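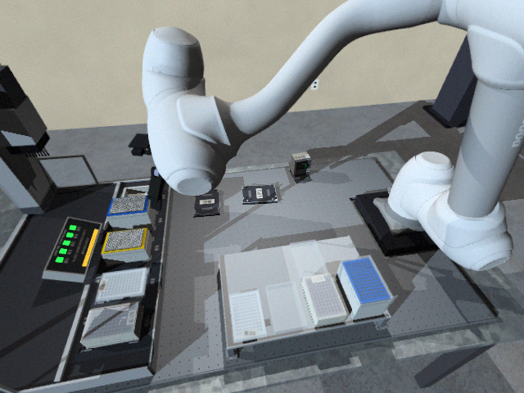 15th January

Backtest rerun, small caps vs the broad index. Third go. Poonam's cleaned price file this time, not the old one off the shared drive (pls someone delete the old one, I've opened it by mistake twice now).

2,101 rows after dropping the delisted names. Then realised dropping them is the whole problem. Of course small caps look great if you throw out every one that went bust. Put them back in, last traded price, zero after that. Harsh but it'll do for now.

Window set to 30 days, then 20. The 20 is jumpier, more trades, brokerage eats most of the gain. Staying with 30 unless Poonam Dhillon objects, she usually likes the shorter one.

Tranwood still wrong. Share split isn't in the file so it looks like the price halved overnight and the model panics and sells. Fixed by hand, wrote the factor in the notes column. Skuston ok. Unero has a gap in the first week of January, no prices at all, filled forward with the last close. Not happy with that, flagged it yellow.

Dividends - still not counted. Makes the boring stocks look worse than they are. Gökçe pays a decent one and comes out nearly bottom of the list, which can't be right. Need to do this properly before anybody quotes a number from it.

Also the colour coding on the summary sheet is backwards, red = up. My fault. Will swap.

General feeling: the strategy mostly just buys whatever went up last month. Fine while everything goes up. Ran it over the last big drop and it was down 58 per cent before it got out. Didn't beleive it, ran again, same.

To do
- dividends
- ask Poonam where the Unero prices went
- check splits for the rest, not only Tranwood
- brokerage at the real rate, the one in there is a guess
- save a copy BEFORE changing the window agian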